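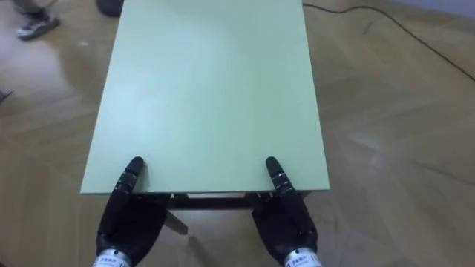

Most people who start a compost heap buy a bin first, and I think that is a mistake. The garden center at Hesthorpe had 11 kinds of bin in April, and the tumbler they push hardest, the Kevley, costs 155 dollars. A heap in the corner of the yard costs nothing and makes the same stuff.

I have kept an open heap for seven years. Grass goes on, then leaves, then kitchen peelings, and I turn it with a fork when I remember. It takes over 4 months in the warm part of the year and a lot longer if I start it in fall. The finished compost goes on the beans and squash, and they do fine.

The bin sellers talk about speed. A tumbler may well be quicker, but a small one is full before the first batch is ready, and then you need somewhere to put the new scraps. That somewhere is usually a heap.

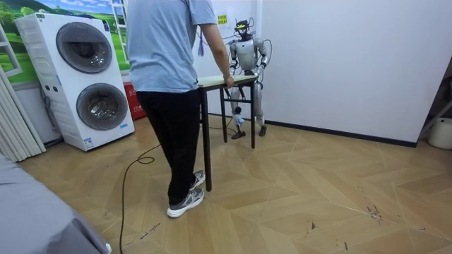
Ngaio Tuhiwai wrote back that an open heap is all very well until the rats find it, and that on her street in Pamden they found hers in one winter. She has a closed bin now and won't go back.

I accept that. If you have rats, get a lid, and keep bread and cooked food out of it either way. My view holds for people with a bit of space and no rats. They should try the heap for a season before they spend anything.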